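Home News Workplace Features Letters

April 5, 2019
By our workplace reporter

Talha Arain talks fast. Has to, he's got a van due and someone off with a bad back. He runs the sample floor at Ginon, the furnishings firm on the Porenden estate, where the showroom prints and boards get checked, matched and sent out to shops. Twenty years in the trade, the last one and a half alongside robot hands.

"People thought we'd be out by Christmas," he says. "We weren't out by Christmas."

There were 23 on the floor when the first machine came in last October. Still 23 now, though not the same jobs. Two went over to the returns desk, one retrained on maintenence and, he says, is better paid than him. New faces came in for the evening shift.

The hands come from a supplier called Bendadau. Five digits, arm behind. They lift, turn and place, mostly flat stuff – prints, swatches, thin boards. The bit that used to do people's wrists in. Some 400 pieces a shift on a good day. On a bad day a lot less, and everybody stands about waiting for the thing to restart.

"It's the waiting that gets them," Arain says. "When you did it yourself you could just get on. Now a light goes off and you're stuck. I've had grown men shouting at it."
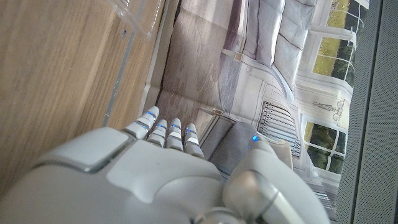 One of the hands over a room-set print on the Porenden sample floor.

What's changed most? He thinks about it, first time he's stopped moving. The talking, he says. Used to be two to a bench, one passing, one checking, and you talked all day. Football, kids, whatever. Now it's one person and a machine. He asked for the benches to be turned so people face each other. Took nine weeks to get it signed off.

"I said to them upstairs, you've bought the arm, fine. Who's Maureen meant to talk to?"

The benches got turned.

Not everyone is won over. A packer who didn't want naming told me she feels watched – every stop gets logged, and the log has her number on it. Arain doesn't argue. He's asked for stops to be logged against the machine only. No answer yet. "It's a fair moan. I'd moan."

And the wrists? Better, he's sure of that. He used to do a tin of strapping a month himself. Fewer people going home early, fewer asking for light duties. He'd not go back to lifting by hand, and he doesn't think many would if you asked them straight out.

Training was the sore point. Half a morning with a man from Bendadau, then a folder. The folder was no use to anyone so the floor wrote its own, four pages, big type, taped up by the kettle. The firm's other site at Tsegaye has since asked for a copy. "They can have it," he says. "They can bring biscuits."

More hands are coming, he's been told, though not how many or when. He wants it in writing that the floor gets asked first this time, before teh order goes in. He's got a meeting about it next week.

Then the van turns up and he's off, still talking, something about pallets.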